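The Table Where Things Go to Wait

Every house has one flat surface that has given up. In my grandmother's house it was the top of the piano. In my first apartment it was the stove, which tells you how much I cooked. Here it's the table, a perfectly decent light wood table that has been asked to hold everything that doesn't have an opinion about where it lives.

I decided in August to deal with it. I don't mean tidy it, because I've tidied it plenty of times. Tidying is when you push it all to the back and put a bowl on top. I mean deal with it, the way Rosalie Imhof deals with things. Rosalie lives across the landing and has a kitchen so clear that you could land a small plane on it. I asked her once where she kept her stuff and she said, "Which stuff?"

Her method is that you take one category at a time. Mine, at ten past nine at night, was to get a tray and see what happened.

The tray is green plastic, shallow, with a bit of a rim. I bought it from Dornetti in a set of 2 and have never seen the other one since. The idea was that anything to do with cleaning would go in the tray and the tray would go under the sink, and we would all be better people. So far a gray cloth has gone in. The tray has not gone under the sink. Under the sink is its own post, possibly its own book.

Bowls were supposed to be easy. I like bowls. I have the dark one, sort of plum going on brown, which came from the Fasness outlet with 145 other things I didn't need to look at and looked at anyway. And I have the big terracotta-colored one, which is too large for cereal and too small for a salad anyone would thank you for. Rosalie says that if you can't say what a bowl is for, it should go. I said it was for being orange. She let that pass, but I could hear her letting it.

Then there's produce, which drifts. I'll buy one long green pepper with a clear plan for it, and by the time I'm home the plan has gone and there's just the pepper, lying there, looking like it knows. My rule now is that a vegetable gets one night on the table. After that it has to be dinner or go in the fridge drawer and think about itself.

The pinecone I'm not discussing. It's brown, it's textured, it takes up very little room and it has never once asked me for a charger.

Cups are the real trouble. I had the cupboard measured for new shelves by Gallardo, who quoted me 479 dollars and then, when I mentioned I'd like the shelves to be level, 600. So the cups are staying out for now. There's a little steel one I'm fond of, and the pale green see-through one, and whatever white thing is holding down the front left corner at any given moment. I did look at a rack in the Birkby catalog – two tiers, hooks underneath – and then realized I'd be buying an object to hold my objects, and the table would have to hold that too.

Rosalie is coming by tomorrow to see how far I've gotten. I may offer her the orange bowl.

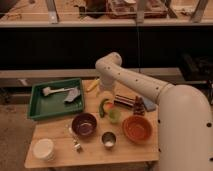
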